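Visit to the Rokport data floor, Plillemstead

We went over in May, mid-morning, and were met at the stairs by the floor lead. Rokport gathers examples of household jobs for a learning system it calls Evangelista. The people do the jobs themselves, holding a gripper in each hand, and the recordings are used for training later.

A shift is 4 hours with a break every 50 minutes or so. The count on the office board stood at 2,628 accepted recordings. Anything where a marker is lost from view for too long gets thrown out and done again.

After the talk we were allowed to stand near one of the stations and watch.
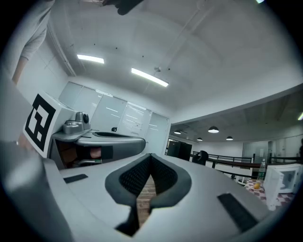

The grippers are heavier than I expected, and my wrists were tired after 5 tries. Closing the pads is easy. Keeping both hands at a steady pace is harder, and the floor lead said new people nearly always rush.

A second site at Brirdale is planned. We left before lunch and parking was free.

Contact the visits page editor | © Plillemstead Makers | Back to top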